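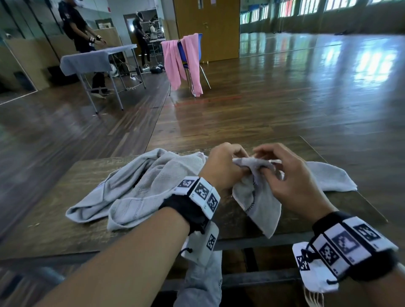 Lindalva Aguiar folds towels the way other people hum. She does it while talking, while listening, while deciding whether the coffee needs another minute, and by the end of our afternoon together there was a stack at her elbow that I could not remember her starting.

I had gone to see her because of the Toltdale guesthouse, where she ran the linen room for most of her working life, and because three different readers wrote in after my November column on fitted sheets to tell me I was talking to the wrong people. "Ask Lindalva," one of them said. So I did, and I wish I had asked her years ago!

She started at Toltdale at nineteen, under Benedito Sales, who had strong feelings about corners. "He would hold up a hand towel and say nothing," she told me. "You had to find out for yourself what was wrong with it. Usually it was the hem. I had let the hem go inside when it should have been on the outside, or I had one end longer than the other. He would shake it out and hand it back to you, and you did it again."

On a busy changeover they might get through 500 pieces, bath sheets down to the little cloths for the washstands. I asked which she dreaded most, expecting her to say the bath sheets.

"Oh no, the small ones," she said. "A big towel helps you. It has weight, it hangs straight, you give it one good shake and it tells you where the middle is. A small cloth does what it likes. You pinch one end, the other end curls up. You have to bring it up off the table and hold it by both ends and let it hang, and then you look."

She likes a thin cloth best for teaching, something with a seam you can see clearly along one edge. The seam is her guide. She runs it between thumb and finger until she comes to the end of it, then goes looking for its partner on the other side. "Find the edge first. People grab the middle and then they wonder why they have a ball."

I am a middle-grabber. I confessed this and was given a cloth immediately.

Her method, as well as I could write it down with my hands full, goes like this. Shake the cloth once. Find two corners on the same side and hold them apart until the edge between them is tight. Bring the corners together, and let the fold drop before you lay anything down. Then put it on the table, smooth it with the flat of the hand from the fold outward, and fold it again toward yourself. Thirds if it is going on a shelf, halves if it is going in a drawer. She has no patience for rolling. "Rolling is for a suitcase," she said, and went on to the next one.

The table matters too, and here she got really animated. She has worked on steel, on laminate, on a door laid across two trunks, and she will take old wood over any of them. Steel is too slippery for her and too cold on the forearms in winter. Wood with a few scratches in it holds a cloth just enough that the bottom layer stays put while you move the top one. It should be high enough that you don't stoop, and there should be room on one side for the heap and room on the other for whatever you have already laid flat. "The heap never goes in front of you," she said. "If it is in front of you, it's all you see."

That one sentence has changed my laundry day. I used to dump the whole load right where I meant to fold, then push it around with my elbows. Now it goes to the left, in a great untidy mountain, and I take from the edge of it.

We talked for a while about softness. Toltdale used a mid-weight gray towel from a supplier called Skovadthorpe for years, then changed to a fluffier one that everyone admired and Lindalva never trusted. It took up nearly 30 inches more shelf for the same number of towels, she said, and the stacks leaned. Gwilym Griffiths, who managed the place by then, came down to the linen room to ask why the shelves looked so crowded. "I gave him one of each and told him to fold them," she said, laughing. "We had the old ones back by spring."

Gray, incidentally, is her favorite color for household linen. White shows everything and navy shows lint — gray forgives you a little. She buys a darker thread for the seams when she hems her own, so that the edge is easy to find in a dim room.

Before I left she watched me do one more. I found the edge. I held it up and let it hang, and I did not rush it, and when I laid it down the corners met. She picked it up and turned it over. I braced myself for the Benedito treatment.

"Hem's inside," she said, and shook it out.

Lindalva's notes on hemming a hand towel, including the thread she uses, will run here next month. If you have a question for her, send it in by the usual address and I'll take it along on my next visit, together with a bag of small cloths for practice.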